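Fanlisting: members list shows duplicates and pending fans after script update

Posted by Adjoa Aryee in Fansites and Fanlistings

I run a fanlisting for Inspector Montoya, the lead in the series of the same name. It has 368 approved members and has been open for eight years. Last week I moved the site to a new host and updated the listing script from Vumton 2 to the current release. Since then there are two problems.

First, members who had updated their details at any point now show up twice on the country pages, once with the old website link and once with the new one. The total on the front page is still 368, so the count is right and the list is wrong.

Second, people who are still in the pending queue are visible on the public list. They don't have a join date, and their email icon is a broken image. I have 134 in the queue at the moment because I was away for most of November.

I have already cleared the cache folder and re-uploaded members.php. The header and the button page work fine. I would prefer not to start from an empty database, as the join dates only exist there. Does anyone know which table the country pages read from? 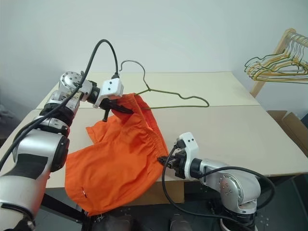 The host is Welirent, on the basic plan, and I can get to the database through their panel but I have no shell access. I used the import tool in the panel with the default settings. No errors were shown. If it matters, the old site was on a subdomain and the new one is in a folder called /montoya/.

Leopoldo Cortés

Your problems have the same source. The old version kept one table for everyone and used a column called "pending" with a value of 0 or 1. The new version splits this into two tables, one for members and one for requests. A request can be a join or an update. The upgrade page is supposed to move the rows across, and it looks like it never ran on your copy. The front page total is read from a stored number in the settings table, so it would stay at 368 whatever the list does.

Do it in this order:

Export the whole database from the panel and save the file somewhere off the server.
Put the listing in maintenance mode so that no new joins come in.
Open upgrade.php in the browser, inside the /montoya/ folder, and log in with the owner password.
Choose "split pending rows" and leave "rebuild totals" unchecked for now.
Look at one country page that had duplicates. If it is clean, run upgrade.php again with "rebuild totals" checked.
Delete upgrade.php.

The duplicates are old update requests that were never approved or thrown out. After the split they will be in the request table under type "update" – you can approve or reject them from the admin page as usual. Check the newer link before you approve, since many of those sites will be gone by now.

The broken icon is a separate matter. The path is set in config.php and still points to the subdomain. Change the value of icon_path to /montoya/icons/ with the slash at the end.

Florencio Miranda

I had this on my Ernance listing and just reinstalled everything. Took an evening. I lost the join dates but most fans don't look at those anyway. You could also ask Welirent to do the import for you, they did mine.

Covadonga Alcaraz

Please don't reinstall if you want to keep the dates. Leopoldo's steps are correct for version 2. One addition: if the panel import changed the character set, names with accents will look fine in the panel and come out as question marks on the site. My own surname is a safe test, but Cortés would not be. Look for a member with an accent before you run the split, and if the name is damaged, import again with utf8mb4 selected in the drop-down. Fixing it afterward means doing both tables.

Also check the join form. In the current release the form sends to join.php in the site root unless you fill in the folder name under Settings, Paths. With an empty field, new requests go nowhere and the fan still gets the thank-you page.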